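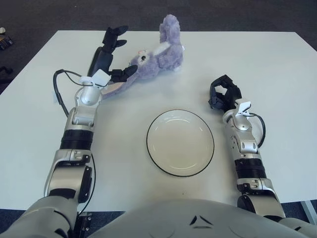 *The left hand at the plush bunny, with the plate still empty. Drindside lab, April.*

We got to the Kinport open day at Drindside just after 10 a.m. and went straight to the teaching room, where staff show a two-armed robot how to do small table jobs. An operator sits at a desk behind a screen and moves both arms by remote control. Each run is saved, good or bad, and labelled afterward.

The job that morning used a purple bunny and a white plate with a black rim. The staff told us soft toys are harder than blocks: the fur gives way under the fingers and the ears flop wherever they like. They had 544 saved runs with toys and wanted 2000 before training again.

Visitors could have a turn on a second set of controls. Mine lasted 32 seconds and I mostly pushed a sponge around. The grip trigger is stiff, and there is a short delay that you have to wait out — the operators said it takes a few days to stop noticing it.

A smaller room down the hall had the Brunton arm, which is taught by hand. You take hold of the wrist and lead it through the motion. I found that much easier, though it's slow going for anything with two hands.

Parking is on the Zistham side. Coffee was free until noon.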